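Matonau 21 cm Serving Bowl: Glaze, Stacking and Wear
Reviewed by Jarmo Vuorinen, 4/6/24

A plain white bowl with a high gloss, tested as everyday tableware on plates we already had in the cupboard.
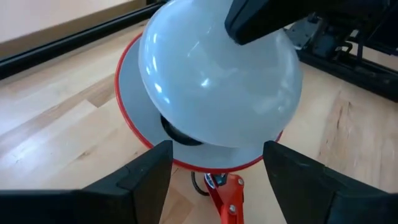 Summary

Good glaze, sensible weight, mediocre foot. Buy it if you want a bowl that rinses clean and does not need to match anything. Skip it if your plates have a narrow well, for reasons covered under Stacking.

Specification as supplied

Diameter at rim: 21 cm
Capacity to rim: 1413 ml
Usable capacity: 1000 ml
Color: white (one of two; the other is a warm cream)
Dishwasher: yes
Microwave: yes
Oven: no

The usable figure is mine. It was measured with water to a level at which the bowl can be carried across a room one-handed without spilling. Matonau prints only the figure to the rim.

Glaze

The white leans blue. Next to a cream or ivory plate it looks cold, and buyers with older off-white sets should compare in daylight before ordering more than one. Against a light grey-blue plate with a red rim it sits well, as both are on the cool side of neutral.

Gloss is high over the whole outer wall. Under point lighting the surface returns small, bright highlights, and a row of lights shows up as a chain of short reflections that follows the curve near the lip. This is useful for inspection. Tilt the bowl slowly under a ceiling fixture and watch the reflections travel; a ripple or a thin patch in the glaze will bend or break them. On the sample I found no ripple in the wall and one pinhole on the inside, well below the rim, too small to catch a fingernail.

The drawback of the gloss is that it shows fingerprints and hard-water marks. Air drying left visible spots every time. Hand drying with a flat-weave cloth removed them. Terry cloth left lint.

Shape

The wall is a single broad curve with no shoulder and no decoration. The lip is thin. It pours better than a rolled lip would, and liquid breaks off without running down the outside unless the pour is very slow. A thin lip is also the part most likely to chip, so I would not store these rim to rim.

The smooth outside gives nothing to hold. With dry hands this is no problem. With wet or soapy hands, pick it up with the thumb over the lip and the fingers well under the curve. Fatemeh Vahidi, who shares the test kitchen, has smaller hands than I do and preferred to use both.

Stacking

The foot ring is narrower than I would like. On a flat plate the bowl is stable when centered and level. On a plate with a shallow curve across the middle it rocks slightly, and on the Bruvden side plate, where the well is narrow, the foot rides up on the slope and the bowl leans. The Lindgren dinner plate gave it enough flat surface and no movement.

Nested in each other, bowls of this model stack straight. The foot contacts the inside glaze directly, and the unglazed ring is rough enough to leave grey marks over time. A sheet of paper towel between bowls prevents it. I took the ring down with 400-grit wet sandpaper, used wet, and the marking stopped.

Upside-down storage works on a shelf liner. On bare wood or a hard counter the lip takes all the load, and I would avoid it.

Wear

The sample went through 12 dishwasher cycles at the normal setting. Gloss was unchanged to the eye. Tomato sauce left overnight came off with no stain. A stainless fork dragged across the bottom left faint grey lines, which are metal transfer and come off with a mild powder cleanser.

Microwave heating of soup for two minutes left the rim cool enough to hold. The foot was warmer than the rim but not uncomfortable.

Comparison

The Tronix bowl of the same diameter is heavier, has a wider foot and a thicker lip, and stays put on any plate I tried. Its glaze is satin and picks up fork marks faster. If stability matters more to you than cleaning, it is the better choice.

Rating

Glaze: 9/10
Shape and pour: 8/10
Stability: 6/10
Storage: 7/10

I will recheck the lip for chips in November and add a note to this page.

Related reviews
Lindgren Dinner Plate, Coupe and Rimmed
Bruvden Side Plates: Narrow Well, Good Price
Tronix Satin Bowl After One Year
Removing Metal Marks From White Glaze
Dish Towels Compared: Flat Weave, Waffle, Terry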